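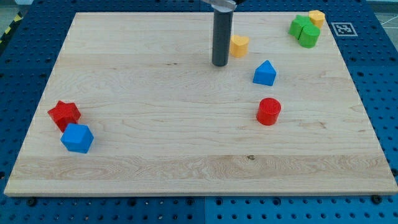
Capítulo 4
Formas, cores e posições sobre uma superfície

Nos três primeiros capítulos trabalhámos com figuras desenhadas no papel. Agora passamos aos sólidos que se podem pegar na mão, virar e pôr noutro lugar. A mudança parece pequena, mas os alunos sentem-na logo: um círculo no caderno é sempre um círculo, enquanto um cilindro visto de cima mostra um círculo e visto de lado mostra um retângulo.

O material deste capítulo é simples. Precisamos de uma tábua de madeira clara e de um conjunto de blocos coloridos. Na fotografia de abertura há sete blocos espalhados sobre a tábua, entre eles um cilindro verde e dois blocos amarelos em forma de coração. Os corações estão de pé, com a ponta para baixo. Um deles parece menor do que o outro, porque está mais longe de quem olha. Voltaremos a esta questão na secção 4.3, onde se fala do tamanho aparente.

Quem usa a caixa Skerno encontra nela 60 peças, o que chega para uma turma dividida em 15 grupos. A caixa Sunel é menor e serve melhor para o trabalho em casa. Também se podem cortar os blocos numa oficina, e foi assim que fizemos na escola de Prandodstead, onde este capítulo foi experimentado pela primeira vez, no mês de março. A tábua não precisa de ser lisa na cor. Os veios da madeira ajudam até bastante, pois dão aos alunos linhas compridas com as quais podem comparar a posição de uma peça.

O que vamos aprender

Ao terminar o capítulo, o aluno deve saber distinguir a forma de um objeto da sua cor e do seu tamanho. Deve também saber dizer onde está uma peça usando outra peça como referência: «o cilindro está encostado a outro bloco verde», «o coração está à esquerda do grupo». Estas frases parecem fáceis — e na fala de todos os dias são fáceis — mas por escrito pedem cuidado. A palavra «atrás», por exemplo, muda de sentido conforme o lugar onde estamos sentados.

Vocabulário

Face: cada uma das superfícies que limitam o sólido.
Contorno: a linha que se vê quando olhamos para uma peça de um só lado.
Perfil: a forma do contorno. Dois blocos da mesma cor podem ter perfis muito diferentes.
Vizinhança: relação entre duas peças que se tocam ou que têm entre si um espaço estreito.

Antes de começar

Sente-se com um colega, um de cada lado da tábua. Ponham sobre ela sete blocos, sem ordem nenhuma. Cada um escreve 9 frases sobre a posição das peças, sem falar com o outro. Depois trocam os cadernos e marcam as frases que, vistas do outro lado, deixaram de ser verdadeiras. Guardem estas frases, que serão usadas no exercício 2.

4.1 Agrupar por uma só propriedade

Começamos pela cor, que é a propriedade mais rápida de reconhecer.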